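August 22, 2022

Got in before seven to finish the notes for the expansion meeting. The news about Vastent came out yesterday afternoon, so the phone was already going. They are opening a second office here and plan to hire more than 747 people by the end of next year, most of them in software and product support. The paper ran it on the front page with a picture of the old Tichý building, which they have leased for 5 years with an option on the top floors.

I have mixed feelings about it. It is good for the city. It is less good for a company our size that pays what we pay. We lost two engineers to Teseck in the spring and it took until July to fill one of those seats. The other is still open. If Vastent starts calling our people in the fall, I don't see how we match the offers without going back to the board, and the board has already said no once.

The meeting ran long. We went over the Harnness launch again and agreed to keep the December date. Sales wants it sooner. Engineering wants it later. I said December and wrote it on the board so we could move on to the budget. 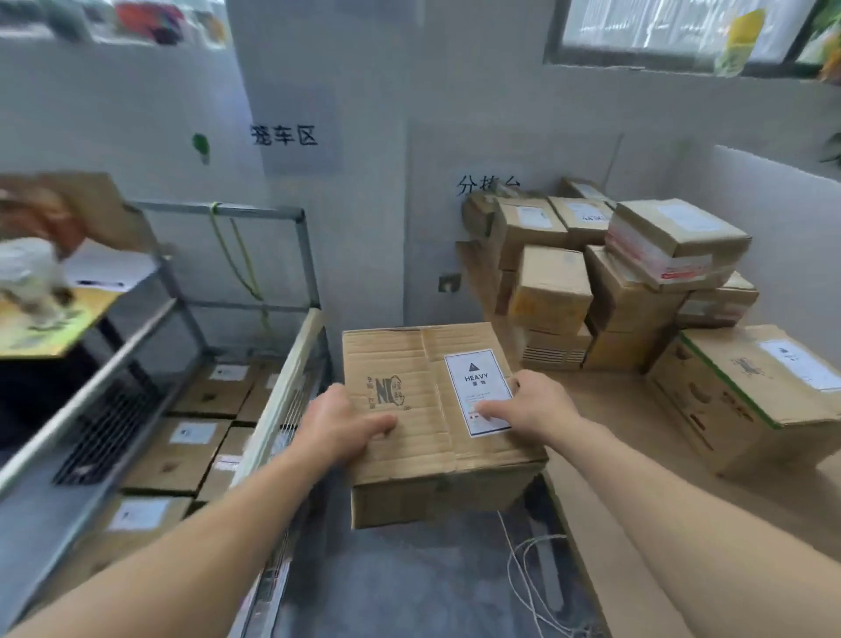 The budget took the rest of the morning. Rent goes up in the new lease and the landlord won't move on parking. We looked at giving up the 4000 square feet on the ground floor and putting everyone upstairs. It would work on paper with half the staff at home on any given day, but they all come in on the same days, and I don't want people eating lunch at their desks with their coats on the floor. I asked for a version where we keep half the space. They'll have it for me next week.

Lunch was a sandwich in the car on the way to the state development office. They wanted to talk about the training credit. It pays back part of the wages for new hires who finish a certificate at the community college. The form is long and we would have to report every quarter. Vastent is getting a much bigger version of the same thing, plus a tax break on the building. I asked if local firms could apply for that too. The answer was that the program is for companies moving in. I wrote that down word for word and plan to bring it up with the chamber.

Back at the office by three. Signed off on two job postings, one for support and one for the engineering seat. Raised the range on the second one a little. Read the Harnness test report, which was fine except for the billing export, still slow on large accounts.

Home at six thirty. Mowed the front, left the back for tomorrow. Need to call the dentist and move Thanksgiving flights before the fares go up.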